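The Thousand-Step Promise

A treadmill company called Grusetlow would like you to believe that its new folding walker will change your life in 97 days. It says so on the box and again inside the lid. I used the thing for most of the winter, and my life is about the same, with slightly better calves.

The Grusetlow Turcotte sells for $2,000, a good $400 more than the Clirero it replaced. For the extra money you get a wider belt, a quieter motor and an app named Skindov, which wants your birthday before it will let you walk.

The motor really is quiet. I could follow a TV show at normal volume, and the belt never slipped under me, even at a jog. If the company had stopped there I would have few complaints. It didn't stop there. Skindov hands out a "vitality score" after each walk, and mine once reached 3,566. I asked customer support what the number measured. The reply called it "a holistic picture of your effort."
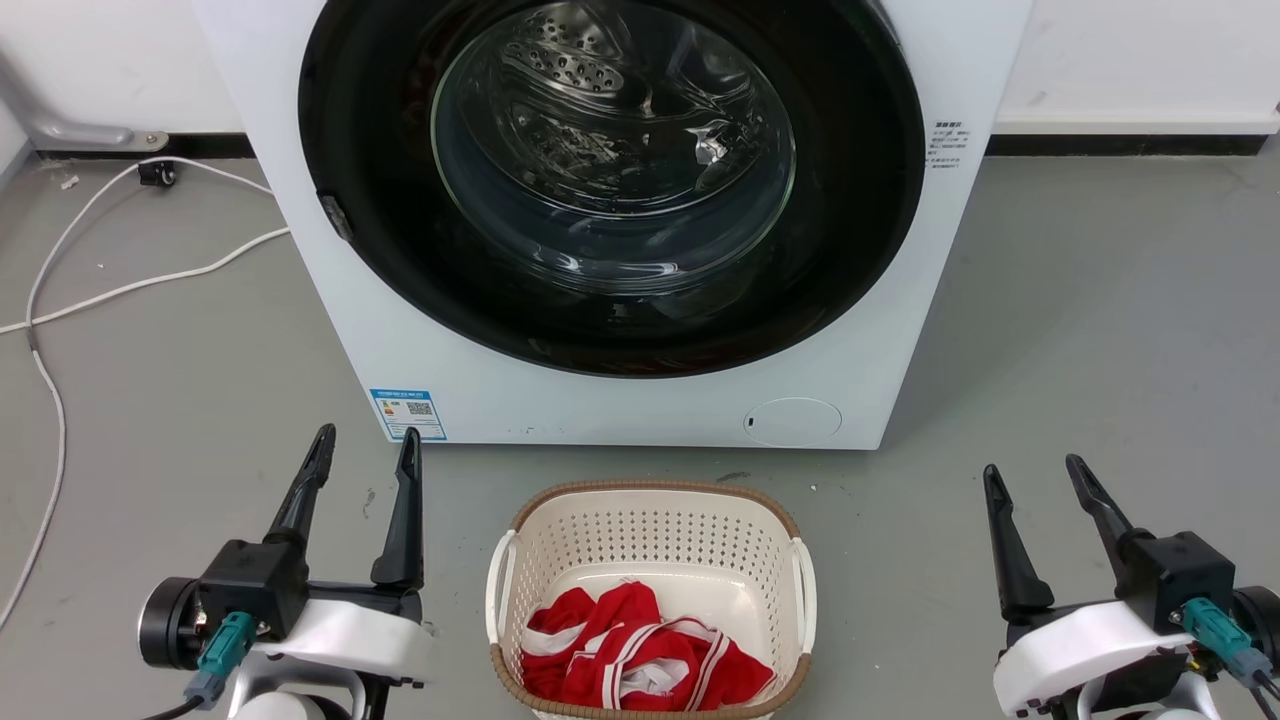

A front-loading washer with its door shut.

Gordon Gosselin has repaired home gym equipment for years and has little patience for scores. "People buy the screen," he told me. "Then the belt dries out and they call me." He puts silicone under the belt every few months and vacuums around the motor. The Turcotte manual gives belt care half a page. The app gets eleven.

I also have doubts about the folding. The deck does go up in one motion, but it is heavy, and the wheels are small enough to catch on the edge of a rug.
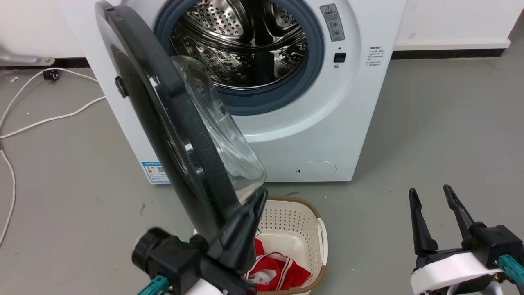 Then there is the subscription. The first three months are free, and after that the hill programs lock unless you pay. You can still walk at any speed you like – the machine allows that much – but the incline has to be set by hand, one button press at a time.

Would I buy it? At the old price, maybe. Try one in a store first, in the shoes you plan to wear, and leave the app alone until you know you like walking indoors. My own trial of Skindov ends in March, and I have already deleted it from my phone.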